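4.2 The kitchen scale as a shared object

Of all the objects the households in our study let us follow, the small kitchen scale surprised us most. We had expected it to be a baking tool, something that comes out of a drawer before a birthday and goes straight back in. In most homes it had a much livelier career than that! Over 2 months, the diaries we collected ran to 1096 entries, and the scale turned up next to coffee, parcels, dog food, knitting wool and, in one home in Oshima, a tooth that had to be weighed before bed.

We were especially taken with where people put the scale while they used it. Participants spoke at length about "a proper spot," by which they meant a flat place with enough free surface on every side that a bowl could hang over the edge of the platform and still touch nothing. A cloth on the table divided opinion. Some liked it for the quiet and for catching flour; others pulled it back every time, convinced that the fabric threw off the reading. Figure 3 shows a small digital scale on a table covered with a smooth brown cloth, placed well toward the left.

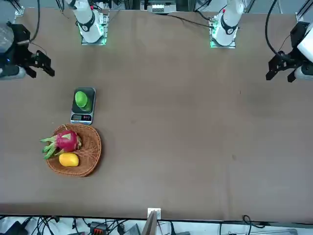
Figure 3. Small digital kitchen scale on a cloth-covered table.

Yae Ueda objected to the whole idea of a proper spot when we read an early draft of this section to her. In her kitchen, she said, the scale goes wherever the bowl already is, and a cook who has to clear a table before weighing an egg will soon stop weighing eggs. She added that she had never once moved a cloth for it and that her bread was fine.

We love this objection, and it sent us back to the diaries with fresh eyes. Sorting the entries again, we found two habits that we had been lumping together. In the first, which we call settling, the scale is set down and ingredients travel to it. In the second, which we call chasing, the scale travels to the ingredients, sometimes across several surfaces in one recipe. Nearly 1000 entries gave enough detail to be sorted this way, and many homes did both, often within the same evening. Settling went with longer recipes and with cooking in company. Chasing went with coffee, pet food and anything done before work.

The weight limit on the scale mattered less to people than how it felt to start over. Pressing the button to return the display to zero was described with real pleasure in several diaries ("a clean slate, then the sugar"), and children asked to be the one to press it. We return to this small ritual in Section 4.3, where we look at who in the home gets to do the weighing.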